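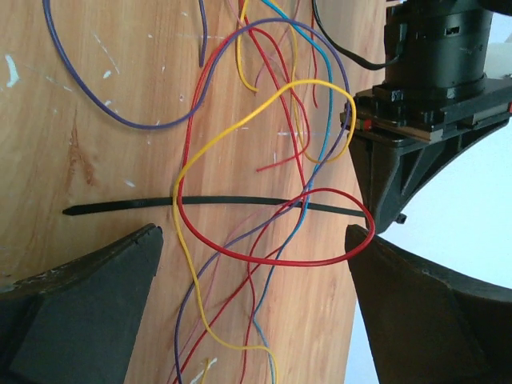
I finally gave in and tackled the wire drawer last night. You know the one, every house with a soldering iron in it has a drawer like this, full of offcuts that were "too long to throw away" back in September and have been breeding ever since. Mine had got so bad I couldn't shut it, and I only went in there looking for a cable tie!

So out it all came onto the table. My plan was to sort by colour first and length second, which sounds sensible until you've got purple wrapped round yellow wrapped round something else and you're picking at it like a necklace chain. I've tried pulling (don't) and I've tried shaking the whole lot, which is oddly satisfying but does nothing. What works for me is finding one loose end, holding it up and letting the rest drop away from it. Slow, but you do get there, and I had the radio on.

I got the pliers and the adjustable wrench out as well, as the bracket on the drawer runner was wobbly and I thought I might as well do both jobs while I was in the mood.

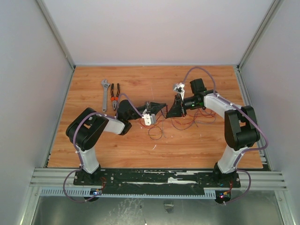 Wojciech Wieczorek reckons I'm doing it all backwards and should bundle by length, because you never go looking for "a red one", you go looking for one that reaches. Annoyingly I think he's got a point. I've stuck with colours for now, but anything shorter than my hand has gone in a separate tub, so call it a compromise.

The cable ties are another story. I bought a bag of 297 (who picks that number?) from Trovodard and they're fine for the thick stuff, but on thin wire they dig in, and then you have to snip them off and you've wasted one. For little bundles I've gone back to a twist of scrap wire, three turns and done. It took me about 60 minutes to get through the reds, mind you.

The wrench and pliers are staying out until the runner's fixed.

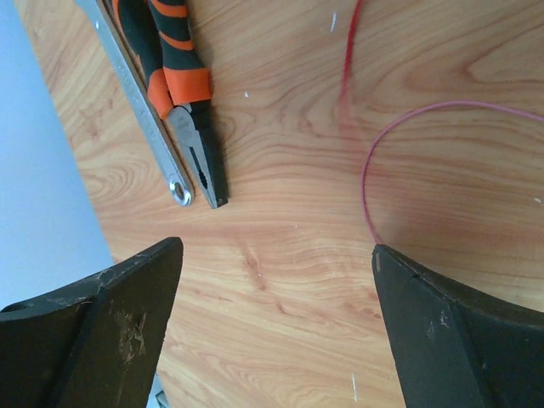 Next job: the drawer itself

I want dividers. Mazurek do a set with nine little trays, but I measured up and they're a smidge too tall, so I may cut some down from thick card and see how long they last. If anyone has found shallow ones that fit an ordinary kitchen drawer, leave me a comment, I'd love to know where you got them.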